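Annatjie Joubert keeps her robot budget in a spiral notebook, and she'll happily show you the page where the hand costs less than everything you have to buy to go with it. Videll had set aside money for one arm last May – and then came the cables, the stands and the spare fingers, bless them.

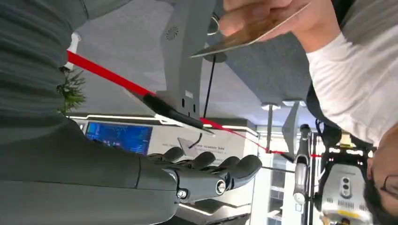 *A jointed robotic hand at the ready, and a card held out nearby.*

Her colleague Kelechi Usman would plan the floor first and shop second.

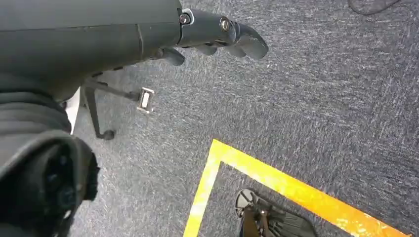
He asks for 18 weeks between the first quote and the order, plus 2 visits to any supplier, and he likes to bring his own tape measure along.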